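How to Lay Out Small White Parts on a Black Tabletop

Small white parts are easy to lose track of on a pale bench. A matte black surface fixes most of that. This guide covers the layout we use at the Trirkbridge workshop for blocks, cubes and tagged connector pieces.

Start by clearing the table and wiping it with a dry cloth. Put the long pieces down first, on their sides, with the printed tag facing the front. Leave open table between one piece and the next — a hand's width is plenty.

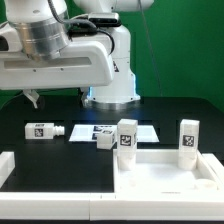 Tagged block on its side at left, small cube on the flat sheet.

Next, set up the tray. Use one with low walls so the tags can be read over the edge. Tall blocks go in upright, tag forward. Short hollow cylinders stand toward the back, open end up. Anything with a nozzle stays outside the tray until the upright pieces are in.
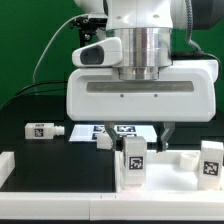

Ertuğrul Sezer wrote in to say that he fills the back of the tray first, and that he knocks over fewer blocks that way. Either order is fine if your tray is deep enough.

Check the tags last. Wipe off dust, flatten any lifted corners and replace a tag that has a crease through the pattern. We print ours 40 to a sheet and keep the spares in a Zeman folder.

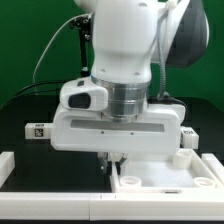
Can I use glossy black board for the table?
Matte works better. Gloss throws reflections under bright lamps, and the tags get harder to read.

Updated May 6, 2020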